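Tuvham Community Rooms
Kitchen and activity room – safety walk-round, December 2021
Checked by: Sobia Dhanial

Fire exits clear, both sides
OK. Chairs had been stacked near the back door in August; none there this time.

Extinguisher in date, pin and seal in place
OK. Gauge in the green.

Fire blanket
Action. Hook is loose. Refit with longer screws.

Hot water at hand sink
Action. Too hot at the tap – over 39 minutes after the heater was turned down it had not dropped. Kerden to look at the mixing valve.

Fridge temperature log
Partly done. 3 days missing. Log sheet moved to the fridge door.

Outlets and cords
OK, except the kettle cord, which is frayed at the plug. Kettle taken out of use.

Floor
OK. Mat by the stove lies flat. Tile 9 from the door is cracked but not lifting. Recheck next time.

First aid box
Action. Short of burn dressings and small gloves. Eye wash expires soon.

Tables and work surfaces
OK. No splinters or loose edges. Bags to be put away at the end of each session and kept out of reach of small children.

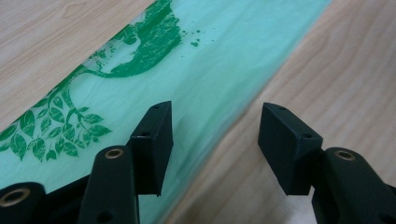 Green plastic bag on wooden tabletop, activity room.

Storage closet
Action. Top shelf overloaded. Limit is 30 lb per shelf – label has come off and needs replacing.

Open items go to Gindurden with the work order.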